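Section 3. Covering the top and walls

Sornellow marble film and Birkunance ring wallpaper. Read the whole section before you cut anything. Film goes on first, paper second.

You need:
The roll of marble film (dark brown, white veins)
3 sheets of ring paper, one per wall
Felt squeegee, sharp knife, long ruler
400 grit sandpaper
Masking tape, clean lint-free cloth
Paste and brush, if your paper is the unpasted kind. Check the label.

Caution: new blade for the film. A dull one drags and tears the white veins right where you see them most.

3.1 The top

1. Clear everything off. Wipe down, let it dry.
2. Sand lightly with the 400 grit. Wipe again. Any crumb left will show as a bump, and dark film shows all of them.
3. Unroll the film face up and leave it flat for 60 minutes. It comes off the roll curly.
4. Decide which way the veins run. Lay it loose and look at it from where you will be standing.
5. Cut with about 2 inches extra on every side.
6. Peel back a short strip of the backing at the rear edge. Line up, press down.
7. Pull the backing toward you with one hand, squeegee with the other. Middle first, then out to the sides. Slow.
8. Bubbles: lift and redo while its fresh. Small ones, prick with a pin and press flat.
9. Fold the extra over the front edge. Trim the back and sides last.

Note: film can be lifted once, maybe twice. After that the glue picks up dust and wont hold at the edges.

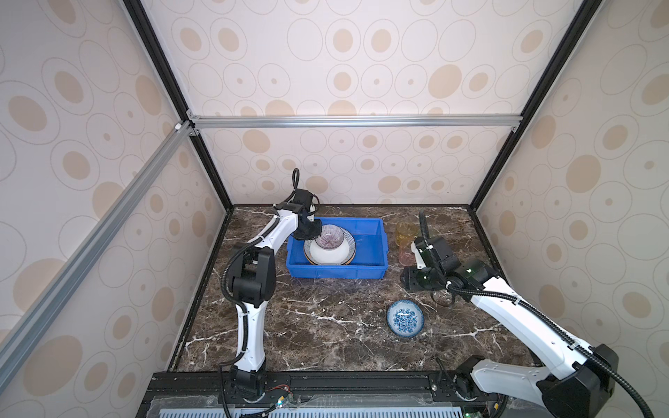 3.2 The walls

1. Back wall first. Left, then right.
2. Hold the sheet up dry. The rings are all different sizes, so don't hunt for a perfect match in the corners. Keep the solid ovals from getting sliced in half if you can.
3. Mark the top with a pencil, lightly. Cream paper, pencil shows thru.
4. Paste, fold, wait the time on the label. Pre-pasted: wet it and go.
5. Hang from the top down. Smooth with the cloth from the center out.
6. Crease into the corners with the ruler, cut along the crease.
7. Bottom edge: let the paper just meet the film. No overlap. Paste on the film leaves a haze, wipe it off right away with a damp cloth.

Caution: rails and brackets. Tape over them before pasting. Where the paper has to go around a bracket, make a small slit and ease it in, do not cut a hole first.

3.3 Before you put anything back

Leave it overnight. Door or window open a little.
Corners lifting in the morning: dab of paste, tape for an hour.
Glasses and dishes are fine on the film. Hot pans, no. Use a mat.
Clean with mild soap and water. No scouring pads, no bleach.

Keep the offcuts. Film and paper both, rolled, not folded. For spare sheets of the ring paper quote Lostlow, it is the pattern name printed on the back.

Go on to Section 4, Shelf liners.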